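Tray Line Tips: What We've Learned Since the Machines Moved In

I run the clearing and setting side of the staff canteen at Heywood, on the Breston road, and I've been asked for this page so many times by people at our other kitchens that I'm finally typing it up. We do 200 lunches on a normal day (more when there's fish) and since April a good part of the tray work has been done by arms and not by us. Some of you are getting the same setup soon. So these are tips, in no special order, from someone who has wiped a lot of trays.

Sort your trays before anything else. We had three kinds that all looked the same to us and were not the same at all to the arm. A tray that's a hair wider or has a taller lip gets picked up crooked, and then you're chasing forks under the counter. Stack one of each side by side, put a ruler across, and pull out the odd ones. Ours went to the craft room and they love them!

Warped ones go too. Lay the tray on a flat counter and press one corner, then the opposite corner. If it rocks, it's out. I used to keep rockers because they still carried soup just fine, but a rocker at the bottom of a stack makes every tray above it lean.

Now, shine. Glossy trays under strong lights gave us trouble the first couple of weeks, with the arm stopping and thinking about it every time there was a bright spot. We swapped two bulbs for softer ones and moved the setting table away from the window. Cheap fix. Don't polish trays with anything that leaves a film, either. Plain dish soap, a good rinse, and let them stand on edge to dry.

If you have patterned trays, keep them. I was sure they'd have to go and that we'd end up with plain gray, which would have made me sad, because people eat better off a nice tray (I will die on that hill). They've been fine on our line.
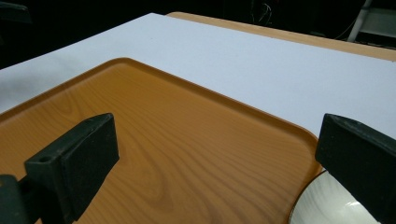 Plates are the next thing. Teach everyone to put the plate down in the same spot every time, well inside the rim. A plate riding up on the edge of the tray is going to slide, whoever is carrying it. We put a little dot of tape on the practice trays for new people and took it off after a week. Same with cups: handle to the right, back corner. It feels fussy for two days and then your hands just do it.

Cleaning the grippers. Ours have soft pads that pick up every crumb and bit of lint in the building. Switch the station off at the wall first, then wipe the pads with a damp cloth, and I mean damp, wrung out hard. No degreaser. I used degreaser once and the pads went tacky and everything stuck to them, napkins included. Do it at 10:30 before the rush and again when you close. An old soft toothbrush gets into the screw holes nicely.

Cables! Tie them up off the floor before the first mop bucket comes through. We use the reusable fabric ties, and one loop every foot or so is plenty.

Write down the stops. The program we use is called Pelow, and it keeps its own log, but the log says things like "hold event" and that tells me nothing. So there's a notebook on a string. Time, what was on the tray, what you did. In the first month we wrote down 34 stops, and when I sat down with it over coffee I could see that more than half were wet trays coming straight out of the washer. We bought a second drying rack and that was pretty much that.

About the jobs, since it's the first thing everybody asks me. We didn't lose anyone, but the work did change and I won't pretend all of it got better. My wrists are a lot happier. I used to lift stacks of 36 trays all day long and now I lift maybe a quarter of that. On the other hand, clearing used to be where you chatted, two of you side by side, and now you're more likely to be at the station on your own keeping an eye on things. We fixed some of that by swapping places every 40 minutes, so each person gets time out front with the customers. Ask for that early, before the schedule gets set, because it's much harder to change later.

Ask for training on paid time, too. Ours was going to be a video to watch at home. We said no thank you, and got a proper afternoon with the station running and somebody there to answer questions. Make sure every single person gets to press the stop button while it's moving. Some of our crew were scared of it until they'd done that.

One last small one. Flamix, the counter spray we use, is great on steel but dulled the finish on two of my trays, so keep it off them. I've gone back to warm water and a drop of vinegar, and the trays come up lovely.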